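Last updated: April 15, 2018

Ticket: storage closet light keeps dropping out, Clarnside office
Opened by: Cauã Cavalcanti
Status: open, waiting on part

Hi all, me again with the closet light. I know I closed this one already, and I take it back, it's doing it again. I went in for printer paper, pulled the door shut behind me so the hallway stayed quiet, and got maybe a minute of light before it dimmed right down and quit. Flipping the switch did nothing. Then I opened the door, stood there feeling silly, flipped it again and on it came!

What I've tried so far:

New bulb (a Rasano, same as the old one). No change. I put the old bulb in my desk lamp and it's been fine there for 9 days, so I don't think we can blame bulbs.

Breaker 11. Off, wait, back on. It worked for the afternoon and then the same thing the next morning.

Wiggled the switch plate. It's a little loose on the left side and I tightened both screws, but please don't count that as a repair, I only had a butter knife.
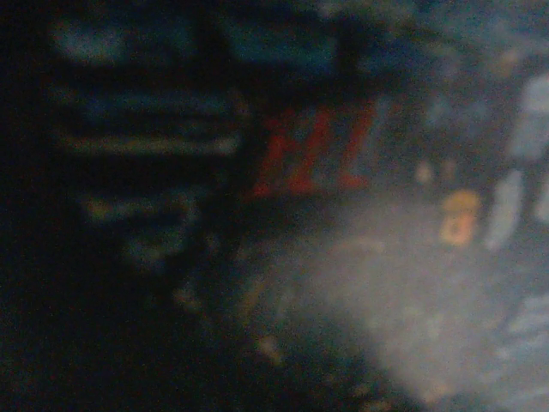
The other thing I should mention is that people are now finding their boxes by feel, and the shelves are getting jumbled. I went looking for the label tape and came out with a bag of cable ties. Twice. If anybody needs something before this is sorted, use the flashlight hanging inside the door, and hang it back up when you're done (please, please).

Update 1: Rana came by with the tester. Power at the switch is steady, power at the fixture comes and goes, so she thinks it's the motion sensor sitting between the two. It's a Skerkar and it's been up there since before I started. She turned the delay dial all the way up and we got 3 good visits in a row. Hooray, I thought.

Update 2: Nope. Out again this morning, dial still all the way up. Rana has ordered 2 sensors so we have a spare for the supply room, same model, same bracket. She'll need the top shelf cleared to get the ladder in, so I'm moving the heavy boxes to the hallway tonight. Leave them there, I'll put them back once the new one is in.

Questions? Reply to this ticket or stop by the front desk | © 2018 Clarnside | Back to top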